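Skuller Craft Residency: Progress Report to the Nistov Fund
Prepared by Anjani Kusuma, program lead
Covering the period to the end of November

Dear Parvaneh, and everyone at the fund,

Thank you again for your patience while we moved the due date of this report. I wanted to wait until the last of the autumn makers had unpacked their kilns and gone home, so that I could write to you about finished work and not just about plans. It has been a full few months, with more good news than bad, and I will try to give you both.

The residency opened in the old dye house at Skuller with four makers working in clay, paper and woven cane. You will remember that our first proposal had room for five. Our fifth, a bookbinder, had to withdraw for family reasons shortly before the start, and we decided to keep her place open for the spring instead of filling it in a hurry. She has since confirmed that she is coming, and I am very glad we waited.

Bongani Visser spent his eight weeks on the large coiled vessels he had described in his application, and then, in the last fortnight, on something else entirely. He began pressing cane matting into the wet clay to take its pattern, using offcuts from Qistina Sinaga's table, and the two of them ended up making a run of lidded boxes together. Qistina wove the lids. They are lovely things, a bit heavier than they look, and we have put seven of them in the exhibition. Three cracked in the second firing (the walls were too thick at the corners) and Bongani has kept the pieces for tests.

Parviz Arabzadeh worked in folded and cast paper, mostly on hanging lights. His difficulty was the damp. The north room at the dye house never really dries out after the beginning of October, and paper that had been flat at night was curling by nine in the morning. We moved him upstairs, which meant carrying a very long table up a very narrow staircase, and after that he got on well. The biggest of his lamps now hangs over the entrance, and visitors do tend to stop under it and look up for quite a while before they remember to come in.

The exhibition opened in the front gallery and stays up until the new year. We have had 976 visitors so far, against 754 for the whole run of last year's show, and we still have several weeks to go. I put a good part of that down to the evening openings, which you encouraged us to try. People came straight from work, some of them with children, and stayed until we turned the lights down at eight. We would like to keep the late hours next year if the heating bill allows.

School visits were slower than I had hoped. We had planned for twelve classes and received eight. Two canceled on the morning itself, and two more could not find a bus. Qistina has offered to take a small kit of cane and frames out to the schools in February, and I think that may suit everyone better than asking them to come to us - the children get a longer session, and the teachers get a quieter day.

On the money side, we are close to budget. The one real overspend was on the plinths. Ullisov, the joinery that built them, had to redo the bases once we knew the weight of the vessels, and that added $1,458 to the bill. We covered it from the stipend left over when our fifth maker withdrew, as agreed with you by phone, and the stipend for her spring place will come out of our own reserve. The plinths are solid and can be taken apart, so they should serve us for a good many shows.

The catalog is the part that is running late. The writing is finished and has been read through by all four makers, but the design work at Bautista started three weeks behind and we have not yet seen the cover. I now expect printed copies in late January. The grant sets aside $3,000 for this and I don't see any reason to go over it, though we may choose a plainer paper to be safe.

For the coming months, our main jobs are to finish the catalog, prepare the bindery for the spring residency, and do something about the damp in the north room before anybody has to work there again. A builder has been to look at the gutters and thinks they are most of the trouble. I will send you his quote as soon as it arrives, only so that you have it. We aren't asking for anything further at this stage.

If you or any of the trustees would like to see the show before it comes down, please let me know and I will make sure one of us is there to walk you around, with coffee. Bongani has promised to come back for an afternoon if you do.

With warm thanks from all of us at Skuller,
Anjani

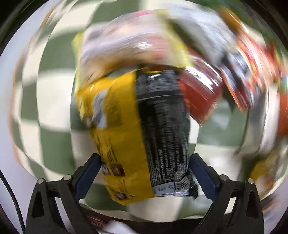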